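Home | News | Clubs | Events | Contact

Washing up, with two arms and a sponge

Print this page | E-mail to a friend

Ysaline Bodin has a theory that you can tell how a robotics club is getting on by the state of its tea towels. Hers has a drawer full of them. Since the winter she has been helping the students of the Drumska robotics club teach a pair of robot arms to wash plates, and when I sat down with her and two of the team she was still wiping something green off her sleeve.

"It's only sauce," she said. "We make it ourselves, and it has to be a colour the cameras can pick out. Abundio is in charge of the recipe and he won't tell me what's in it."

Abundio Sandoval, who is sixteen, confirmed that he would not.

The project is called Grellik, a name that came out of a long vote and which no two members pronounce the same way. It will be entered in the household tasks class at the Finidwood student meet, where each team gets a table, a stack of dirty crockery and a time limit. The club chose plates over folding clothes, and I wanted to know why.

"Because everyone said clothes!" said Kibet Kariuki, who looks after most of the training runs. "And a plate seems easy. You think, it's round, it's hard, it doesn't change shape. Then you try to hold one on its edge with a gripper and scrub it with the other hand, and you find out how much your own hands are doing."

The students drive the arms themselves first, one pair of hands on the controls, and the recordings are used to train the software to do the job alone. They have 200 good recordings so far. Kibet did 78 of them, mostly on Thursday evenings, and says he now dreams about rinsing. 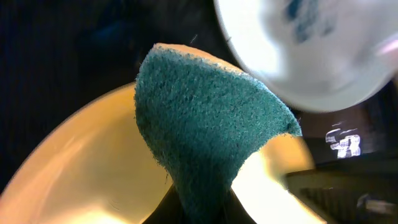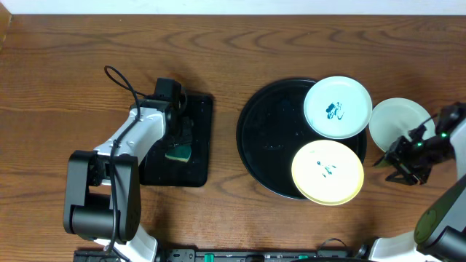
The sponge in the gripper, and the Grellik table with its plates and trays.

I had expected the plates to be the hard part. Ysaline says it's the sponge.

"A plate is always the same plate. A sponge is a different shape every time you pick it up," she said. "Squeeze it in the middle and the sides flare out. Take it by a corner and it flops. And the arm has no idea which way up it is unless you've shown it plenty of both."

Early on, the team used a cut-down block of foam with a handle glued to it, and it worked rather well. They dropped it after an argument that Abundio still enjoys retelling. "Kibet said it was cheating. I said it was engineering. Then Ysaline asked us what was under the sink at home, and that was the end of the handle."

So they went back to ordinary sponges, and the success rate fell through the floor for a fortnight. What brought it back was slowing down the pick-up. The students had been snatching at the sponge, the way anyone does when they're bored and have done it 40 times that evening, and the software had learned to snatch too.

"It copies your mood," Kibet said. "I love that. If you're careful, it's careful. If you want to go home, it wants to go home."

Does it work? Sometimes, and more often than it did. On a good night the arms will clean a plate by themselves and set it aside, and the whole room goes quiet until the plate is down. On a bad night they scrub the air beside it with great confidence. Bowls are still beyond them on most attempts, though Abundio is sure that's about to change – he has drawn a new wrist path on the back of his chemistry notes and was keen to show me all of it.

Ysaline teaches maths during the week and had never touched a robot arm before she took on the club. She reads up the night before and is quite open about it. "They're ahead of me on the software by now. What I can do is ask why. Why did it let go there? Why that plate and not this one? They groan, but then they go and look."

The club meets in Room 22, and the next open evening is on Fri 19 April, from six. Visitors can have a go on the controls, and Kibet promises the recordings won't be used against them. Abundio will be making the sauce.

We use cookies to remember your settings and count visits. Accept | Manage cookies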